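九月の記録 ロボットに台所の仕事を教えるためのデータ集め

今月も、ほとんど毎日ロボットの腕を手で動かしていました。ブログを書くのは久しぶりです。日本語で長い文章を書くと、まだ助詞で迷います。「布を置く」と「布に置く」では意味がぜんぜん違うのに、夜に書くとよく間違えます。読みにくいところがあったら、どうぞ許してください。

前の記事を読んでいない方のために、短く説明します。私はGezerという小さいチームで、腕が二本あるロボットの遠隔操作をしています。操縦者が手元の装置を動かすと、ロボットが同じように動きます。その動きと映像を一緒に記録して、あとで学習に使います。一回の動作の記録を、私たちは「エピソード」と呼んでいます。今回のデータセットの名前はTimthorpeです。どうしてこの名前になったのか、私が入ったときにはもう決まっていたので知りません。

Timthorpeのテーマは台所の道具です。鍋、ふた、ふきん、カップなどをテーブルに置いて、決められた作業をくり返します。最初の目標は500エピソードでした。春に計画表を見たときは、多すぎると思いました。今はもう1,409になりました。目標が小さかったのか、私たちが慣れたのか、たぶん両方だと思います。ただし、この数は記録した全部の数で、使える数ではありません。使える数の話は、あとで書きます。

仕事の流れを書いておきます。朝、まず腕の位置合わせをします。次に、作業の指示文を読みます。指示文は英語で、たとえば「ふたを鍋から取って、赤い縞のふきんの上に置く」というような内容です。それから道具を並べます。並べ方は毎回変えなければなりません。同じ場所に同じ鍋があると、モデルは鍋を見ないで、場所だけを覚えてしまうからです。これは教科書にも書いてあることですが、自分で失敗するまで、私はあまり信じていませんでした。

その失敗のことを書きます。夏の初めに、ふたを取る作業だけを集中して集めました。私は几帳面な性格で、鍋をいつもテーブルの中心に置いて、取っ手も必ず手前に向けていました。きれいに並んだ映像を見て、良いデータができたと喜んでいました。ところが、学習したモデルを動かしてみると、鍋を手のひら一つ分ずらしただけで、グリッパーが何もないところをつかみに行きました。何度試しても、同じところへ行きます。見ていて少しかわいそうでした。ロボットが悪いのではなく、私の並べ方が悪かったのです。

それからは、並べ方に規則を作りました。鍋の位置、取っ手の向き、ふきんのたたみ方、まわりに置く物を、それぞれ別々に変えます。まわりの物というのは、作業に関係のない物のことです。ふたを取るだけなら、マグカップも計量カップも必要ありません。でも、本当の台所のテーブルには、関係のない物がたくさんあります。だから私たちも置きます。
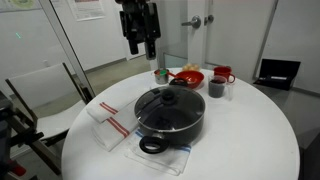 まわりの物を増やすと、操縦はかなり難しくなります。指を鍋の方へ下ろすとき、隣のカップに当たらないように、遠回りの道を考えなければなりません。人間の手なら、考えないで避けています。遠隔操作をしていると、自分の手がふだんどれだけ賢いか、よくわかります。家で味噌汁を作りながら、ふたを持ち上げる自分の指をじっと見て、鍋を吹きこぼしたことがあります。

ふたの話をもう少し書かせてください。ガラスのふたは、私たちのデータの中で一番面倒な物の一つです。理由は光です。天井の照明が曲面に映って、白い筋になります。その筋は、カメラの位置やふたの角度で形が変わります。人間は「これは反射だ」とすぐにわかりますが、モデルには、筋もふたの模様の一部に見えるのかもしれません。この部分は私の推測です。学習の担当ではないので、間違っていたら教えてください。

透明なプラスチックのカップも同じです。中に濃い色の物が入っていれば、まだ見つけやすいです。空に近いカップを白いテーブルに置くと、画面ではほとんど消えます。操縦しているとき、私も見失うことがあります。一度、カップがないと思って腕を動かして、横から倒しました。カップは軽いので、音もあまりしませんでした。記録を見直したとき、やっと気がつきました。

チームでは、こういう透明な物を外したらどうかという意見も出ました。外せば成功率は上がります。けれども、家の台所にはガラスもプラスチックもあります。話し合って、残すことにしました。私もこれには賛成でした。賛成した次の日から、自分の失敗の数が増えました。

布も難しいです。布は形が決まっていないので、同じ置き方が二度とできません。データを変化させるという点では、これはありがたいことです。細長くたたんだふきん、平らに広げたふきん、少し重なったふきん、全部違う例になります。縞の模様があると、端がどこにあるか見えるので、つかむ場所を決めるときに助かります。無地の白い布を白いテーブルに置いたときは、本当に大変でした。

布をつかむときのこつは、指を深く入れすぎないことです。深く入れると、指の先がテーブルに当たって、腕が安全停止をします。停止すると、そのエピソードは最初からやり直しです。浅すぎると、布をなでるだけで終わります。私は最初の週、なでてばかりいました。今は、指の先が布に触れて、布に小さいしわができたところで閉じます。この「しわができたところ」を言葉で新しい操縦者に教えるのは、とても難しいです。隣に座って、一緒に画面を見て「今」と言うのが一番早いです。

さて、使えるデータの話です。記録したエピソードは、すぐに学習には使いません。Plustoという社内の確認ツールに入れて、人間が一つずつ見ます。Plustoでは、映像の横に腕の関節の値がグラフで出ます。確認する人は、作業の始まりと終わりに印をつけて、成功か失敗か、途中に変な動きがないかを書きます。

この前の木曜日は、60エピソードを確認する予定でした。終わったのは59でした。残った一つで、一時間近く悩んだからです。作業は「ふたを布の上に置く」でした。ふたは布の上に置かれています。けれども、ふたの縁の三分の一ぐらいが布から出て、テーブルに触れていました。これは成功でしょうか。指示文には「完全に」とは書いてありません。でも、料理をする人がこの置き方を見たら、直すかもしれません。

私は規則を何度も読みました。規則の文書も英語で、私の母語ではありません。「on」という短い言葉の意味で、こんなに考えることになるとは思いませんでした。最後は保留にして、質問の欄に書きました。次の朝に返事があって、半分以上が布に載っていれば成功にする、と規則に一行加えられました。それはいいのですが、それより前に確認した分も見直すことになりました。質問した私が、その見直しの担当になりました。

失敗のエピソードをどうするか、という質問を、前の記事のコメントでいただきました。私たちは捨てません。失敗にも種類があります。一つ目は、操縦者の手がすべったり、通信が遅れたりして、動きそのものがおかしくなったものです。これは学習から外します。二つ目は、一度つかみそこなって、やり直して成功したものです。こちらは大切にしています。モデルを実際に動かせば、必ずつかみそこないます。そのときにどう戻るかという例がないと、モデルは空の指を閉じたまま、次の動作に進んでしまいます。

ですから、私は操縦中に失敗しても、あわてて止めないようにしています。少し上に戻って、位置を見直して、もう一度下ろします。以前は失敗すると恥ずかしくて、すぐに停止ボタンを押していました。記録が残るのが嫌だったのです。今は、上手な戻り方を見せるのも仕事だと思っています。ただ、わざと失敗するのはよくありません。わざとの失敗は動きが不自然で、Plustoのグラフを見るとわかります。私も一回やって、確認の人に見つかりました。

操縦の速さについても、考えが変わりました。慣れてくると、腕を速く動かしたくなります。一日の数が増えるので、気分もいいです。しかし、速い動作の映像では、つかむ直前の大事なところが数コマしか残りません。反対に、遅すぎると、何もしないで止まっている時間が長くなり、モデルが「止まる」ことを覚えてしまいます。迷ったら止まる、というのは人間には良い習慣なのですが、ここでは困ります。今は、移動は普通の速さで、近づいたら少しゆっくり、そして完全には止まらない、というやり方にしています。

困っていることも一つ書きます。操縦者ごとの癖です。私は右利きなので、右の腕を使いすぎます。左の腕の方が近い物でも、つい右の腕を伸ばします。集計を見せてもらったら、片手だけの作業では、右の腕がおよそ八割でした。自分では半分ずつのつもりでしたから、驚きました。来月からは、指示文に「左の腕で」と書いた作業を増やしてもらいます。私の左手の練習にもなります。

体のことも少し書いておきます。一日中装置を持っていると、手首よりも先に肩が疲れます。私の場合は、午後三時ごろになると、肩が上がってきて、動きが雑になります。そのため、細かい作業は午前中に入れて、午後は道具の並べ替えや確認の仕事を多くしています。椅子の高さを少し低くしたら、かなり楽になりました。同じ仕事を始める方には、まず椅子を調整することをすすめます。

道具の並べ替えは、地味ですが好きな仕事です。Vunddenという小さいプログラムが、鍋の向きやふきんの数を乱数で決めて、紙一枚の指示にしてくれます。時々、不思議な組み合わせが出ます。取っ手が全部ぶつかる置き方や、布が一枚もテーブルに載らない置き方です。できないときは、紙に「不可」と書いて、次の組み合わせをもらいます。最初のころ、私は「不可」と書くのが申し訳なくて、むりやり並べていました。そういう回は、やはり操縦もうまくいきませんでした。

Vunddenは、料理の常識を知りません。鍋のすぐ横に布を山のように積む指示も出します。火を使わないテーブルなので危なくはないのですが、料理をする私は、どうしても気になります。担当の人に相談したら、モデルが見る物は広い方がいいので、そのままにしたい、という返事でした。私はまだ少し納得していません。ありえない置き方にたくさん時間を使うより、ありそうな置き方をもっと細かく変えた方がいいと思います。この話は、次の打ち合わせでもう一度するつもりです。

十月からは、二つの腕を同時に使う作業が始まります。片方で鍋の取っ手を押さえて、もう片方でふたを取る、という作業です。練習を少しだけしましたが、左右の手で違う力を入れるのが難しく、鍋がテーブルの上でゆっくり回ってしまいました。押さえる方の手を先に決めて、そのあとは見ないようにすると、少し良くなります。ピアノを習っていた同僚はすぐにできました。私は習っていなかったので、時間がかかりそうです。

布をつかむときの指の角度について、もう少し詳しく知りたいというメールもいただきました。図がないと説明しにくいので、手で描いてから次の記事に載せます。木曜日の残りの見直しがまだあるため、少し遅くなると思います。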